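Undgate repair room swaps its drawers for plastic boxes

The electronics repair room at Undgate has gotten rid of its old parts cabinet and is moving everything into tiered plastic boxes with handles. Members were told in January that the change would save time. Whether it will is another matter.

The cabinet had 30 drawers, most with labels that no longer matched what was inside. Craig McIver, who runs the room in the evenings, says people spent more time looking for a part than fitting it. His plan gives each repair job its own box, with the board in the deep bottom section and screws and small bits in the tray above. Boxes are supposed to go back on the shelf at closing, latched, with a tag on the handle.

It sounds tidy enough. But the same room tried color-coded bins two years ago, and those ended up full of extension cords. The new boxes are see-through, more or less, and McIver puts a lot of faith in that. A frosted wall will show you there is a green circuit board in the bottom. It will not tell you whose radio the board came out of.

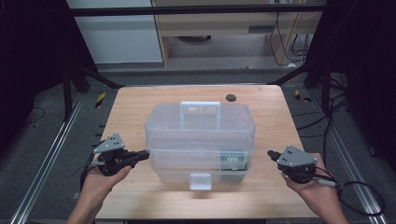 Lucero Giraldo is not convinced either. She said a board standing loose on its edge in a box that gets carried by the handle is asking for a cracked connector, and that she would want foam or at least a bag around anything she had already soldered. She also asked who plans to pay for the foam. McIver said he would look into it.

So far 17 jobs have been boxed. The rest of the cabinet's contents, roughly 2000 loose parts by McIver's guess, are in cardboard cartons under the back bench until somebody sorts them. No date has been set for that — the sign-up sheet had two names on it last week, and one was McIver's.

Members with unfinished repairs are asked to claim their parts before the end of the month. Anything left without a tag goes into the general spares, and good luck finding it after that. The room's hours stay the same.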